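Speaker notes, Niltham talk, Friday session

Start slowly. Thank them for staying after lunch, and say I'm happy to be stopped at any point (I mean it, please do stop me, I do go on).

Opening. We all think of grasping as the hard bit, and for years I did too. What I'd like to talk about is the moment just before, when the arm is so close to a thing that its wrist camera can't see the whole of it any more. At Hunon we call this the last stretch. Most of our failures live there, and for a long time we blamed the fingers for them!

Say what we set out to do. Take an ordinary arm, ordinary household things, ordinary room lights, and ask whether the wrist view alone can tell the arm where the rim is. No depth sensor and no second camera over the table. Mention that Cemetti is the name of the method and Carvalho is the set of recordings, as people mixed them up last time and I only noticed at the questions.

Next slide, and leave it up for a good while. Let them look before I say anything. 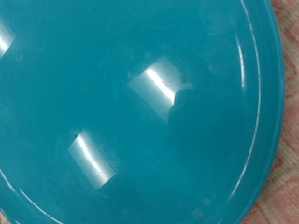
Notes by the speaker, Hunon
June 1, 2018

Ask the room where they'd put the fingers. Somebody usually points at one of the bright patches, and bless them, so did our first version. Those three patches are the ceiling lights, mirrored in the gloss. They have lovely strong edges, far stronger than the rim's, and an edge finder goes straight for them. Then point out the thin bright line on the right, which is a raised ridge, and the paler band outside it, which is the part we want. The chevron cloth beyond it helps more than you'd think.

Now the method, and keep it plain. A reflection slides over the surface when the camera moves. A rim stays put on the object. So Cemetti asks the arm for 2 small sideways moves, compares the views, and throws out any edge that has wandered. What's left gets a curve fitted to it, and the curve tells us which way the centre lies even when the centre is out of view.

Results. Carvalho has 868 approaches in it. We held back 19 objects that the method had never met, and it found a usable rim on 12 of them. Don't rush past the other seven. Most were clear plastic, where you get the lights and whatever is behind as well, and I haven't got a good answer for that yet.

If there's time, talk about shadows. A soft shadow can bite into a reflection and make a corner that looks very solid indeed, and it moves too, only differently. I'd love ideas on this.

Close by asking who has tried matt spray. Water is on the left of the lectern. Spare clicker in my coat.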